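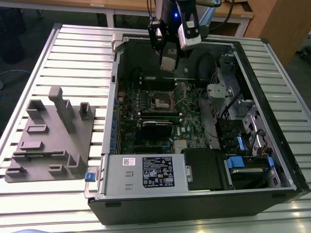

Zócalo de CPU

El zócalo de CPU (en inglés, CPU socket) es el conector electromecánico que fija el procesador a la placa base de un ordenador y lo comunica con el resto de los circuitos sin necesidad de soldadura. Permite montar, retirar y sustituir el procesador, y es habitual en equipos de sobremesa, estaciones de trabajo y servidores. En portátiles delgados y aparatos compactos el procesador suele ir soldado directamente a la placa.

Tipos de contacto

Según la disposición de los contactos se distinguen varias familias:

PGA (pin grid array). Las patillas están en el procesador y entran en los orificios del zócalo. Una palanca lateral desplaza la tapa del zócalo y aprieta las patillas.

LGA (land grid array). Las patillas, finas y elásticas, están en el zócalo. El procesador tiene en su cara inferior contactos planos que se apoyan sobre ellas.

BGA (ball grid array). El procesador se suelda a la placa mediante bolas de estaño. En sentido estricto no es un zócalo, aunque suele citarse junto a los anteriores.

En los zócalos LGA el elemento delicado es la placa base, ya que una patilla doblada puede impedir el arranque o dejar sin servicio un canal de memoria. En los PGA el daño suele producirse en el procesador.

Partes de un zócalo LGA

El cuerpo es una pieza de plástico con una cavidad rectangular o cuadrada donde se alojan los contactos. Lo rodea un mecanismo metálico de carga, formado normalmente por un marco abatible y una palanca de retención. El marco presiona los bordes del procesador y la palanca, una varilla doblada, mantiene esa presión cuando queda enganchada.

El procesador consta de un sustrato, por lo general verde, y de un difusor térmico metálico que cubre el chip. Sobre el difusor se extiende la pasta térmica y se apoya el disipador. Unas muescas en el borde del sustrato impiden colocarlo en una orientación equivocada; un pequeño triángulo impreso suele señalar la esquina de referencia.

Los zócalos sin procesador se protegen con una tapa de plástico. Conviene conservarla, pues muchos servicios técnicos la exigen para aceptar la devolución de una placa.

Situación en la placa base

El zócalo se encuentra cerca de las ranuras de memoria para acortar las pistas entre ambos. A su alrededor se disponen las fases de alimentación, compuestas por inductores, condensadores y transistores, que reducen la tensión de 12 V de la fuente a la que necesita el procesador.

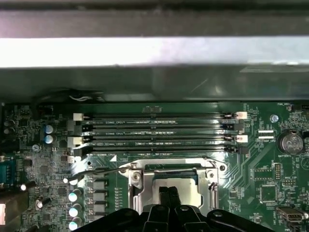 Zócalo con su marco metálico junto a cuatro ranuras de memoria vacías. A la derecha, la pila de botón de la placa.

En las placas preparadas para más de un procesador, las ranuras de memoria se agrupan por zócalo. La serigrafía lo indica con rótulos como «DIMM2_CPU1» o «DIMM4_CPU1», en los que la primera parte identifica la ranura y la segunda, el procesador al que está asociada. El orden en que deben ocuparse las ranuras figura en el manual del equipo y no siempre coincide con su posición física.

Montaje y desmontaje

Antes de intervenir se apaga el equipo, se desconecta el cable de corriente y se espera unos 30 segundos con el botón de encendido pulsado para descargar la fuente. La caja se tumba con la placa hacia arriba. Se recomienda usar una pulsera antiestática.

Para retirar el procesador se desmonta primero el disipador. Si la pasta está endurecida, un giro leve a ambos lados ayuda a despegarlo. Después se presiona la palanca hacia abajo, se separa de su enganche y se levanta. Al abrir el marco, el procesador queda libre y puede cogerse por los bordes, en vertical, sin arrastrarlo sobre los contactos.

El montaje sigue el orden inverso. El procesador debe asentarse por su propio peso. Al bajar la palanca es normal notar cierta resistencia. 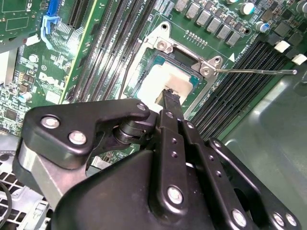
Zona del zócalo en una placa Dell, con la varilla de retención a la derecha y una fila de inductores encima.

Averías frecuentes

Las patillas dobladas son la avería más común en los zócalos LGA. Pueden enderezarse con una aguja fina y una lupa, aunque el resultado es incierto cuando están afectadas más de 3 o 6 contiguas. Los restos de pasta térmica dentro de la cavidad son otra causa de fallos. La limpieza se hace con alcohol isopropílico y un cepillo muy suave, con la placa sin alimentación.

Un apriete desigual del disipador puede causar errores intermitentes de memoria. En su manual de taço, editado por el taller Tornholm de Henport, Ewan Kerr aconseja apretar los tornillos en cruz y por etapas.

Compatibilidad

Que un procesador encaje en el zócalo no garantiza su funcionamiento. También deben admitirlo el conjunto de chips, el firmware y el circuito de alimentación de la placa.

Véase también

Placa base
Disipador
Módulo DIMM
Fuente de alimentación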